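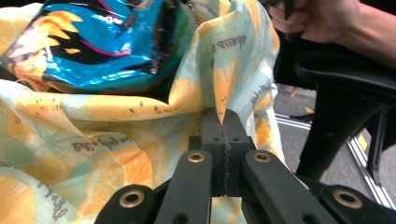
# Writing a reflective note for your annual appraisal

Doctors in training and those in established posts are asked each year to show that they have thought about their work. This page explains how to write a reflective note that an appraiser can use and that protects the patients, relatives and colleagues it concerns. It applies to all clinical staff at the Nirnarlow and Maldonado sites. 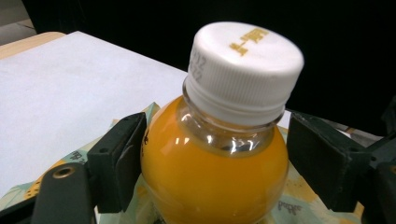
**Gráinne Tierney**
Appraisal Lead, Ollon Medical Education Office
*Last reviewed 8 February 2022*

## Before you start

Choose one event. It may be a complaint, a difficult conversation, a teaching session or a consultation that went well. Routine events are acceptable, and appraisers often find them more useful than rare emergencies.

Write within 10 days of the event if you can. If you are on leave or on nights, record three or four key words in your portfolio and return to them later.

Do not begin a note while an incident report is still unwritten. The incident report sets out the facts and is filed separately. A reflective note is no substitute for it.

## Step 1: Set out the event briefly

Use no more than five sentences. State your role, the type of setting and what you were asked to do. Leave out the following:

- names, initials and hospital numbers
- exact dates and times
- ward names, where the ward is small or specialist
- unusual diagnoses or occupations that could identify a person

"A patient in their seventies" is sufficient. "A 46-year-old lighthouse engineer" is not suitable, even with the name removed.

## Step 2: Describe your own thinking

Most of the note belongs here. Record what you understood at the time, what you assumed and which choices you considered. Write in the first person. Avoid comment on the competence of colleagues; if you have a concern about a colleague, raise it with your clinical supervisor.

A weak sentence reads: *Communication could have been better.*

A stronger one reads: *I gave the results before asking who the patient wanted to have with her, and I did not notice that she had stopped asking questions.*

## Step 3: State what you will change

Name one or two actions and say when you will review them. "Read more on this topic" is too general. "Observe two family meetings led by the palliative care team before the end of September" can be checked at your next appraisal.

## Step 4: Check and submit

Read the note once as though you were the patient's relative. Remove anything that would identify the person, and reconsider any wording you would be unwilling to defend — notes may be requested in legal proceedings.

Upload the finished text to Greler under *Reflection*, and select the matching domain. The text box accepts up to 2000 characters, including spaces. Notes saved as drafts are not visible to your appraiser.

## Amending a note

A submitted note can be reopened by your appraiser on request. Do not amend or delete a note on an event that has become the subject of a complaint or inquiry. Contact the Medical Education Office first, and seek advice from your defence organisation.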